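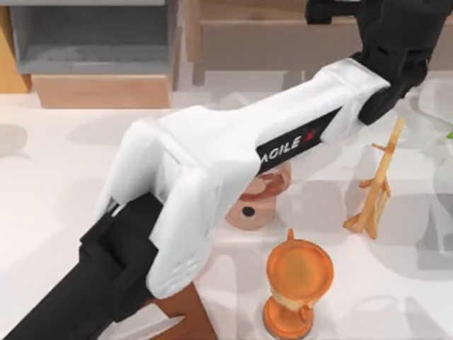 Bhavana Shetty starts work at four in the morning, when the ovens at Moura have been on for an hour and the first trays of rye are ready to go in. She has run the bakery in Donthorpe for 27 months. Before that she processed insurance claims, and she says the two jobs have more in common than people expect.

"You check the same things every day," she said. "Flour temperature, water temperature, how the starter looks. In claims it was dates and signatures. If you skip a check you find out later, when it costs more."

The shop sits on the corner by the bus stop, in what used to be a shoe repair place. It has one counter, a bench along the window and a back room that is bigger than the front. Shetty signed the lease in March, before she had a second baker or a working mixer. The mixer came used from a pizzeria that was closing. The second baker, Daiane Guimarães, answered a card in the window.

Guimarães grew up around bread. Her mother sold cheese rolls from the house, and she was shaping them before she could read. She makes most of the sweet things at Moura, along with the cornmeal loaf that sells out first on cold mornings.

"People think it's cake," Guimarães said. "It's a little bit sweet, yes. But you can eat it with soup. I eat it with butter and coffee, standing up."

I asked how they decide what to bake. Shetty took down a spiral notebook from the shelf over the sink. Every loaf is written in it, with what sold, what was left at closing and what the weather was. On the day I visited, the plan was 71 loaves, plus rolls. Rain was expected, so she had cut the white sandwich bread and kept the rye where it was.

"Rye people come in any weather," she said. "Sandwich people drive to the supermarket."

The rye is the loaf she is best known for, and it took her most of a year to get it right. The early ones were gummy in the middle. She tried a longer bake, then a hotter one, then went back to the first temperature and left the loaves alone for a full day before cutting. That helped more than anything she did with the oven. She bakes it at 425 degrees for the first part, then turns the heat down and goes by color.

She doesn't sell it the day it is baked, and this still causes arguments at the counter. "I had a man who could smell it and wanted it right then," she said. "I told him to come back tomorrow. He was annoyed. He did come back, though."

Not everything has gone well. A delivery arrangement with Skududby, a grocery on the other side of town, lasted one summer. The store wanted bread on the shelf by six, sliced and bagged, and would send back anything unsold. Shetty said she lost money on it every week and should have stopped sooner. She now supplies only one other business, a small restaurant called Fumo, which takes rolls and pays at the back door.

Prices are the hardest subject. Butter went up, and then the electric bill did. She raised the price of most loaves once, put a note on the door a week ahead and lost a few regulars. Guimarães thought the note was a mistake.

"If you tell them early, they have a week to be mad," she said.

Shetty disagrees, and the two of them have not settled it.

The ovens go off at eleven. After that there is cleaning, then the starter to feed, then dough to mix for the next morning. Shetty is usually home by three and asleep by eight. She has missed most of her friends' dinners since opening, and she has started asking people to lunch on the days the shop is closed.

She is thinking about a bigger proofing cabinet, and about hiring a teenager for the counter on weekends. There are no plans for a second shop. When I asked about one, Guimarães laughed from the back room before Shetty could answer.

"We have 2 ovens and one of them runs hot on the left side," Shetty said. "I'd like to fix that first."

Moura opens at seven and closes at one, or when the bread is gone. The rye can be held for pickup if you call the day before.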